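Plestow Lending Library of Things
Frequently Asked Questions

Last updated 2 November 2023

Who may borrow from the Lending Library of Things?
Any cardholder in good standing who is 18 or older may borrow. Younger cardholders may use items in the building when accompanied by a parent or guardian.

How do I reserve an item?
Reservations are made through the Urnorent booking page or at the service desk. You will receive a notice when your item is ready for pickup. Items not collected within 2 days are released to the next person on the list.

How long is the loan period?
Most items are lent for 12 days. Sewing machines, projectors and carpet cleaners are lent for six. One renewal is permitted if no other cardholder has placed a hold.

Is there a charge?
There is no charge to borrow. A refundable deposit is required for any item with a replacement value over $500. Deposits are returned to the original form of payment after the item has been inspected.

What happens if an item is returned late?
Borrowing privileges are paused until the item is returned. The Library does not charge daily late fees on this collection.

What should I do if something breaks while I have it?
Stop using the item and notify the service desk. Please do not attempt a repair. Ordinary wear is expected and is not billed. Loss, or damage caused by misuse, is billed at replacement cost.

Can items be returned at the Samarakoon Branch?
Small items may be returned at either location during open hours. Power tools and anything on wheels must come back to the main building. No item from this collection may be left in the outdoor book drop.

Do items need to be cleaned before return?
Yes. Kitchen equipment must be washed and fully dry. Garden tools should be free of soil. A cleaning charge may apply if staff must clean an item before it can be lent again.

Are party and kitchen supplies available?
Yes. The collection includes serving trays, cake pans, folding tables and plastic tubs. Supplies for large gatherings should be reserved well ahead, particularly in August.
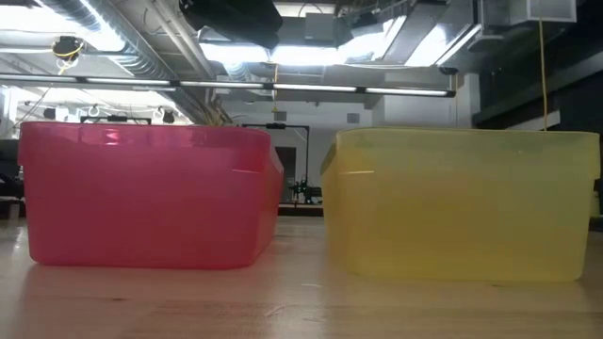

A-yeong Do writes that the 12 days are generous for a cake pan but that six are too few for a sewing machine, and asks whether the shorter period could be extended in the winter months. The request has been forwarded for the next review of loan periods. Until that review is complete, the current periods remain in effect.

May I donate an item?
Donations are accepted by appointment only. Items must be in working order and include all parts. The Library cannot accept car seats, helmets or mattresses.

Whom do I contact with other questions?
Please write to Min-kyu Wang, Collections Office, or ask at the service desk.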